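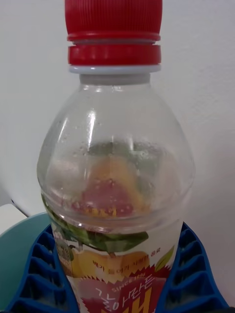

Friday works for me! Budget notes so far:

- 2 more wrist cameras, quote from Stulel
- 56 spare finger pads (blue, same ribbed kind)
- 3 cases of bottled drinks for the Trandcombe trials

I'd love to get the pads ordered first, we go through them fast.

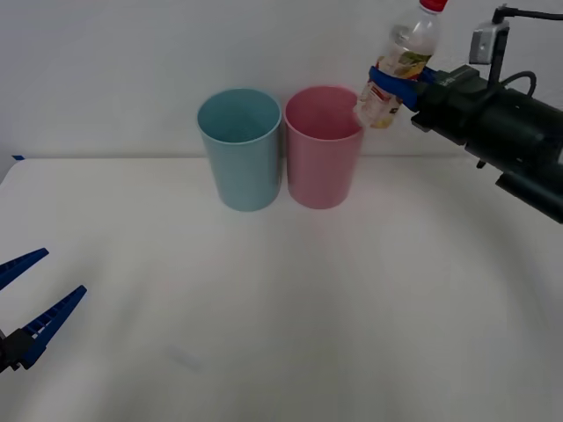 Bottle and cup task, right arm holding, left gripper open.

> On the Ginside list someone wrote:
> Do we really need a second arm at Woldegiorgis, or can the 74 hours of bench time go to one?

Two, please! Handing things across is the part I'm most excited to try.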